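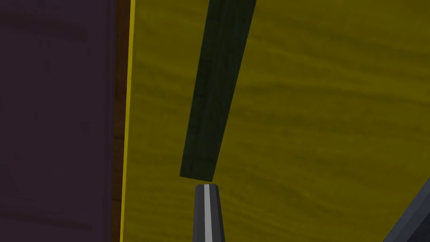 Written by Girish Vashisht

Section 3. Recording your practice runs

Okay, the simulator is up and you've got the controllers in your hands. Now for the part I like best: collecting demos! I'll walk you through it the way I do it at Mostbridge.

1. Start a new session and pick your task. I'd begin with a bar pickup on a tabletop, it's forgiving and quick to reset.

2. Press Shuffle. Colors, wall finishes and furniture all change (yes, you'll get purple next to mustard, keep going). We want the policy to cope with any room, so please don't reroll until you get a pretty one.

3. Switch to the wrist view and bring the fingers up to the end of the bar slowly. Stop short, check your angle, then close.

Note: depth is hard to judge from the wrist view alone. I flip to the head view at least once per approach.

4. Press Save if you'd be happy for a robot to copy you, and Discard if you wouldn't. A small wobble is fine. A dropped bar that you picked up again goes under Recovery, which is its own folder.

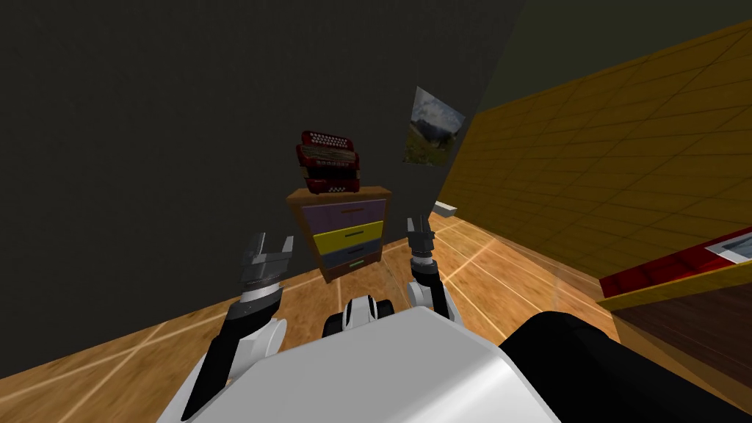
5. Before the next run, go back to the head view and park both arms with the grippers open and the fingers pointing up. Every episode has to start from there. I skipped this for most of July and Pankaj Bhatia had to throw out 500 of my runs, so learn from me!

Caution: don't hit Shuffle while an arm is moving. The recorder keeps writing and you end up with two rooms in one file.

6. Take a break after 2 hours. My set is at 2,076 saved runs and I can tell which ones I did tired (the approaches get jerky, and the trained policy picks that up too).

Uploading is covered in the next section. Leave the recorder window open until the counter stops.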